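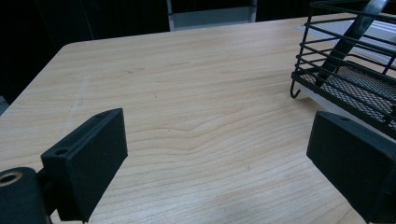
Attachment 1: table top, left-hand corner, pale streak near the edge

Ticket opened by: Rory Pollock
Subject: Booking page says the hall is full when it isn't
Status: Closed

Hello there, and sorry to bother you again so soon after the business with the door codes. We've got a funny one with the online booking page for Falby Hall. Since the start of September anyone trying to book the small room gets "No places left for this date", whatever date they choose, and that includes evenings when I know perfectly well we've got the place to ourselves. The big room books fine. I've tried it on my own laptop and on my sister's tablet, and she got the same message, so I don't think it's me this time!

Reply from Aslak Lindqvist, Breltcombe Web Support, 10.40 am
Morning Rory, no bother whatever, and I hope the door codes are behaving. Could you tell me what you have in the "Most people allowed" box for the small room? It's under Rooms, then Edit, quite a way down the page. And did anybody change the prices over the summer?

Rory Pollock, 11.15 am
It says 5. That can't be right, we've had the whole choir in there. Lindsay did put the prices up at the end of August, and she thinks she may have typed the new hourly rate in the wrong box, poor thing. She's mortified. Should I just change it?

Aslak Lindqvist, 11.30 am
Please tell her not to worry, those two boxes sit right on top of one another and I've done it myself. Yes, do put the proper number back, press Save at the bottom (the one at the top only saves the room name, I'm afraid) and then try a booking for a group of your usual size.

Rory Pollock, 12.05 pm
Done, and I can pick a date now, which is lovely – but it's asking me for a deposit of £600! The choir would have a fit.

Aslak Lindqvist, 2.20 pm
Ah, that'll be the old wedding rate. It was left switched on as the default, and it comes back whenever a room is saved. I've turned it off from this end and cleared the stored copy of the page. Could you close your browser completely, open it again and have another go?

Rory Pollock, 2.50 pm
All working, deposit gone, and Mrs Zuker has already booked her whist evening. Thank you ever so much. Please close this one.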